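Gamura 16 Film Splicer

The Gamura 16 is a tabletop splicer for anyone who still cuts, mends and shows 16 mm film, and we are so happy to have it back in stock! Film clubs, school archives and people with a closet full of reels have been asking for it since the last batch went in July.

It makes straight tape splices on single- or double-perforated film. You lay both ends over the registration pins, bring the cutter down, pull the tape across and press the lever. The punch clears the perforations in the same stroke, so there's no poking at tiny holes with a pin afterward (if you learned on an old block and a razor blade, you'll love this part).

Splicing tape is sold separately. We carry Dollow clear tape in 15 meter rolls, and it stays put even on older acetate prints.
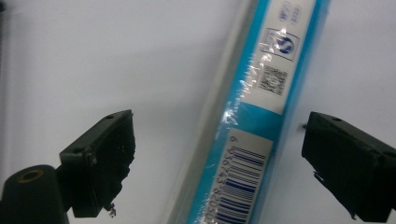
Slim card pack in its clear wrapper.

The body is cast metal with a rubber foot at each corner. It has some weight to it, and that helps a lot when you're repairing a long feature and have no hand free to hold things steady. The blades are the same ones used in the Annamalai editing bench, so spares are easy to find. Expect about 3,000 cuts before the first change.

We've been running one in our own workroom on the Betside prints, a set of short documentaries with torn leaders and some truly awful old splices. Every one of the repairs went through the projector gate without a jump. One reel had 70 splices in it!

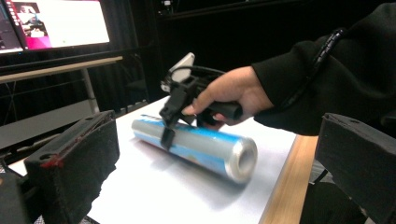
Keep the pins clean. A soft brush once a week is plenty for most users, and a cotton swab with a little film cleaner will lift any gum left on the base plate. Don't oil the cutter arm — it is fitted with a dry bearing and oil will find its way onto your film.

In the box: splicer, spare blade pair, brush, hex key, printed guide.

Film gauge: 16 mm
Splice type: straight, tape
Spare blades: sold in pairs
Orders placed before noon ship the same day, Monday orders included.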